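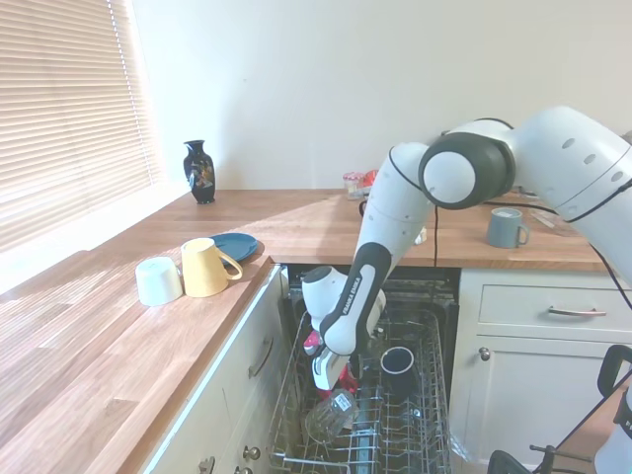
"Again," said Vandana, and Anju Negi hit the key so hard the laptop slid across her knees.

It was March, the last evening before the Sostorcombe final, and the student robotics club had been at it since lunch. They had named the arm Chaturvedi, after a physics teacher who also took his time. Attempt 241, Anju wrote in the log, and underlined it.

Chaturvedi thought about it. Then down he went, over the rack, slow as a heron, and both girls leaned forward until their heads bumped.

"He's got it. Has he got it?"

"Don't breathe on him!"

Team Ultard, who had won the year before, were said to be doing 7 items in a single run – plates, even. Vandana Uniyal had decided not to care. She loved this bit far too much, the moment when something they had typed on the bus turned into a wrist bending exactly as far as it should. Her mum had once asked what was so wonderful about a machine doing the dishes, and she had talked for two hours and drawn diagrams on the gas bill.

The fingers tightened. The arm began to lift, a hand's width, then another, and swung for the counter without a wobble.

"Oh, you beauty," whispered Anju.

"Log it. Log it before he changes his mind."

"What do I put?"

Vandana was already up and dancing in her socks. "Put yes," she said. "In capitals! And then let's try the glass."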